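Speaker notes: Fitting a hard drive in a desktop tower
Practical session for Brondel reuse staff
Presenter: Baldur Bundgaard, Workshop Standards

1. Opening
Welcome the group and confirm that everyone has the Teltora worksheet. State the purpose of the session: by the end, each person should be able to prepare a case and fit and connect a drive without supervision. Mention that the workshop handled 2,612 desktop machines in the last financial year, and that drives were replaced in 500 of them.

2. Preparing the case
Explain that the tower is laid on its side with the panel off, so that the board, the power supply and the drive space can all be reached from above. Remind staff that the mains lead comes out first – this applies to every machine, every time. Ask the group to find the power supply and the processor before moving on.

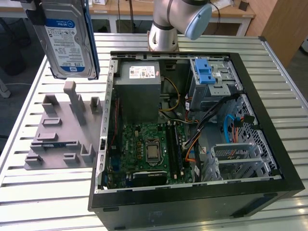

3. Choosing the drive
Our standard stock is a 3.5-inch drive. Read the capacity from the label and copy it to the job sheet in full. The 1 TB size suits most office orders. Drives should be held by the sides, and the circuit side should not be touched. Pass round the two sample drives from the Dumier crate.

4. Power and data
Pause here for questions. Two cables are needed: one for power and one for data. Point out the colours of the power wires, and the blue SATA cable beside them. Connectors are keyed and should never be forced. Any plug that will not seat is to be removed, checked and turned the right way round.

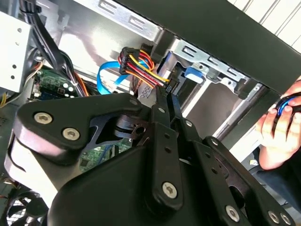 Slide 4: Power wires in red, yellow, orange and black, with the blue data cable to the left.

5. Practice
Allow 80 minutes. Staff work in pairs and exchange places after the first drive. Completed worksheets go in the Kourkoulas tray by the door. The next session, in March, will cover memory.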